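BLD 1010 Residential Finish Carpentry
Unit 2: Kitchen Countertops, Templating and Support
Handout prepared by Zohreh Ghaffari

Read this before the October shop session. Bring a tape, a pencil and a scribing compass. The terms below are used on the unit worksheet and will not be defined again there.

Terms

Deck: the top plane of the base cabinets, before the countertop is set.
Overhang: the distance the slab projects past the cabinet face or end panel.
Scribe: material left on an edge so that it can be trimmed to fit an uneven wall.
Buildup: strips fixed under the slab edge to make it look thicker or to clear drawer fronts.
Seam: the joint between two sections of countertop.

Checking the deck

The deck is checked before any template is made. Set a long straightedge along the front rail, then along the back rail, then diagonally across each run. Mark high spots directly on the cabinet. Low spots are corrected by shimming under the cabinet base, not under the slab. A slab that rests on isolated shims will carry its load at those points, and stone has little tolerance for this.

Inside corners need separate attention. Where two runs meet, the cabinets must be fastened to each other and the two decks must agree. Check the corner again after the fasteners are tight, as clamping often pulls one box out of plane.
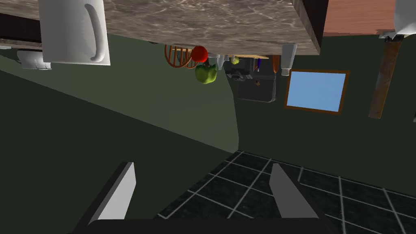

Cabinets with no back rail, such as sink bases and some corner units, need a cleat on the wall at deck height. Fasten the cleat to studs. Adhesive alone is not accepted on this course.

Templating

Two methods are covered. The strip method uses thin strips of sheet material, cut to width and glued together in place to form an outline of the finished top. The digital method uses a measuring arm or a laser unit and produces a drawing file. The strip method is slower but shows errors at full size, and it is the method you will be graded on.

Work from the wall outward. Hold the strips tight to the wall and record any gap larger than the planned backsplash will cover. Write the following on the template itself:

Job name and room
Which face is up
Finished edges, marked with a wavy line
Wall edges, marked with a straight line
Overhang at each open side
Sink centerline and faucet holes
Seam locations

A template with no "up" mark will be returned. Cutting a mirrored top is the most common expensive mistake in this work.

Seam placement

Keep seams away from sink and cooktop cutouts, where the remaining stone is narrow. Both sides of a seam must be supported by cabinet structure. If the seam falls over a dishwasher opening, move it. On slabs with strong veining, lay out the pieces on the slab before fixing the seam position. The owner should approve the layout in writing.
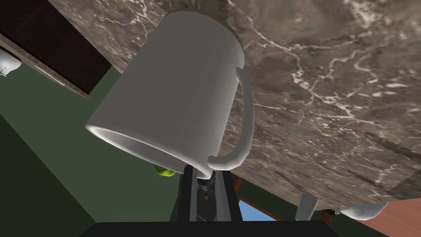
Fig. 1. White ceramic mug held in a gripper (computer rendering).

Open overhangs

A short overhang needs no support beyond the cabinet itself. Longer overhangs, such as those for seating, need brackets or a steel plate let into the deck. Bracket spacing depends on the slab material and thickness, and the fabricator's table governs. For the practice island in the shop, use the Gondeck bracket sheet at the front bench. The test load is 200 pounds, applied at the outer edge at midspan, with a dial indicator set beneath the slab. Record the reading with the load on and again with the load off.

Material comparison

The sample boards in the shop are labeled by supplier. Momard boards are laminate on particleboard. Waweru boards are solid wood, edge glued, with an oil finish. Trurex boards are engineered stone. Examine the cut edge of each and note how the edge would be finished if left exposed.

Laminate is light and can be cut on site, but any raw edge at the sink must be sealed. Wood moves across the grain, so it is fastened through slotted holes with washers. Engineered stone is cut at the fabricator and arrives finished. 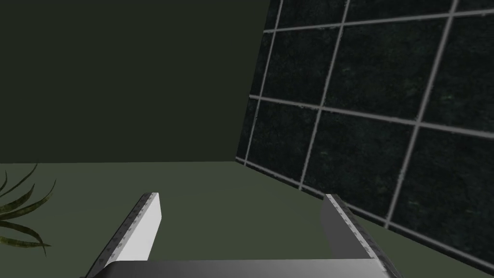

Natural stone varies from slab to slab, and a small sample is a poor guide to a full run. Marble in particular is etched by acids. Sealers slow staining but do not prevent etching, and the owner should be told this before ordering.

Worksheet

Complete the deck check table and the template drawing. Use the same reference wall for both. Drawings without dimensions to a fixed point will be marked incomplete. Worksheets are collected at the start of Unit 3.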